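Workshop tips from the Penddale robotics club, suturing bench

Every November a few new students join us for the suturing project, and every November they arrive with a list of tricks from the internet. I've tried most of them. What follows is what I'd still tell someone, and what I wouldn't.

Practice pads. People swear by talcum powder to keep the surface from getting tacky. It gets in the jaws. Wash the pad in dish soap, pat it dry with a lint-free cloth and leave it alone. Flipping the pad over to get a second life out of it works maybe once.

Thread. Cut it shorter than you want to. Hugo Lecomte likes long lengths and spends half his evening untangling them. Waxing the thread is supposed to help the knots hold - I ran 11 knots waxed and 11 plain and could not tell you which were which.

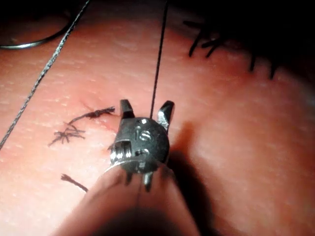

Leave the cut tails on the pad until you're done for the night. Picking them off between stitches means moving the arm out and back, and then you get to find your spot again. Tweezers at the end, or a strip of masking tape pressed down and lifted.

Pulling tight. Slow the arm to its lowest setting and stop before you think you should. Vasanthi Unnithan wrote a script that is meant to stop the pull by itself. I'll believe in it when it gets through a whole evening without Vasanthi's hand on the off switch.

Jaws. Soft toothbrush, a little alcohol, wipe, done. No household oil. The 400 grit sandpaper trick for "better grip" that keeps going around is a good way to ruin a tip, and Genowefa Cieślak has the tip to prove it.

Lighting. One lamp, off to the side. Two lamps gave us double shadows and more glare on the metal.

Automatic knots. The Flirnby contest rules give extra points for them. Fine, but tie 2 by hand control first and time yourself. So far hand control wins.

Spare pads are in the bottom drawer, under the gloves.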